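An Afternoon Among the Toy Bananas

By Iveta Kopecký

The bus stops at the end of the road, and from there one walks past a tire shop and a closed bakery until the gate of Vaken. I arrived early. The open day was to begin at two, and a man with a broom told me to sit in the canteen, where the coffee is free if you find a clean cup. I found one on my second try.

Vaken builds kitchen robots, or more correctly, it builds the software that lets a robot arm work in a kitchen. The company opens its doors to the public one time in a year. In other years this was in December, with mulled wine, but the heating in the hall is weak and the guests kept their coats on, so it was moved to the summer. On August 23, 2022, the hall was hot and the big door to the yard stood open through the whole program.

We were a mixed group. There were parents with children, two students of mechanical engineering, a retired cook named Kowalchuk who had brought his own apron, and a couple who, as they told me, had expected a show of kitchen furniture. They stayed until the end all the same.

Our guide was Juraj Charvát, who leads the testing. He is a tall man and he speaks quietly, so the group was always moving closer to him. He began with a warning that the work is slow. "If you came to see a robot cook a dinner, I must disappoint you," he said. "Today you can see a robot move a banana." The children found this very good.

The first thing I learned is that the team almost never uses real food. Real bananas turn brown, real oranges roll under the machines and are found a week later by the smell. For the daily work they take toys, the same kind which children have in a play kitchen, and they mix them with ordinary household things. The objects are put out on a white table, the arm gets a task, and a camera above looks straight down on everything. Between two tasks somebody moves the objects to new places, and the software must find them again from the beginning.

Mr. Charvát showed us on a screen how the table looks from above. I had stood beside such a table a few minutes before, and still I needed a moment to find my way. A mug seen from the top is a circle with a small handle. The oval colander, mint green like the mug, is mostly a field of little holes. A ketchup bottle was lying on its side on a gray plate, a way in which I would never leave it at home, and one of the students said that in his apartment this is normal.
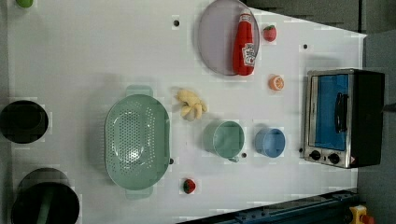 What is the most difficult thing for a robot in a toy kitchen?

Deciding where to take hold of an object. Mr. Charvát explained that finding a thing on the table is now the easier part of the work, while a good grip depends on the shape, the weight and what is standing next to it, and a cup must be held in another way than a strawberry.

He let us try this ourselves. Each guest who wanted could stand at the training station, which the team calls Zurkik, after a cartoon bird that one of the programmers drew on the cover. You hold a handle in your hand, and the arm at the table repeats your movement. It looks simple. I wanted to lift a cup and put it on a plate, and I pushed the cup across half of the table before I understood how far down I was. A girl of seven did it after me without any mistake, and then she did it again with her eyes on her mother.

Mr. Kowalchuk had the most questions. For many years he ran the kitchen of a hospital, and he wanted to know who will wash the colander. It was meant seriously. In his kitchen, he said, the cooking was never the problem, but there was always a lack of hands for the carrying, the sorting and the cleaning. Mr. Charvát took out a small notebook and wrote this down. He said that their first paid project, for a canteen in Naltow, concerns exactly the putting away of dishes, and that no cooking is planned there at all.

After the break, with cake from a real oven, we watched the arm work alone. It was asked to bring a strawberry to a plate. It made 11 tries while we stood there. In three of them the strawberry slipped away, and each time the children let out a long sigh. The arm does not hurry and it does not get nervous, it goes back to its place and starts again. I noticed that the adults became quieter with every try, like people who watch a game of billiards.

One of the students asked if it is not boring to do this every day. Mr. Charvát thought about it for a while. He said that the mornings are sometimes boring, but that he knows now every object on the table as one knows old colleagues, and that he still gets angry at the orange.

At five o'clock the machine was switched off and the children were allowed to put the toys back in their boxes. Mr. Kowalchuk folded his apron, which he had not needed, and asked me about the bus. We missed it by two minutes and walked to the next stop together, and on the way he explained to me how one should store a colander.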